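Susgate Community Rooms: interim report to the Vustero Fund
February 11, 2020

1. Use of the rooms
Bookings rose to 326 hours in the period, against 295 in the previous one. The Satgate lunch club now meets twice weekly, with up to 155 meals served each month. Two evening classes were withdrawn owing to low enrolment.

2. Access for hirers
Regular groups may now collect keys on arrival. Duplicates have been cut for both entrances, and the hire agreement has been amended accordingly.
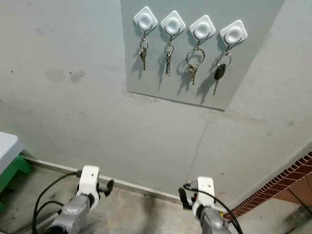
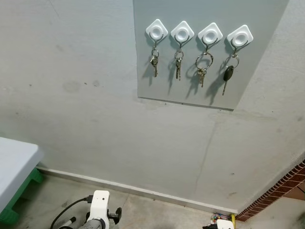
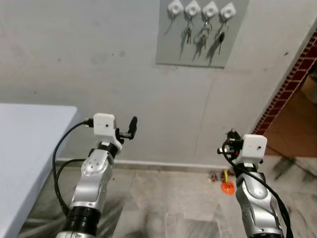

Grey wall, Susgate. The first two views show the panel with its four key hooks.

3. Expenditure
Heating costs exceeded the budget following repairs to the boiler. The difference was met from the repairs reserve. No change to the grant is requested.

4. Next period
The Camacho Hall floor will be resealed in April. Hirers have been offered the smaller room while work is under way.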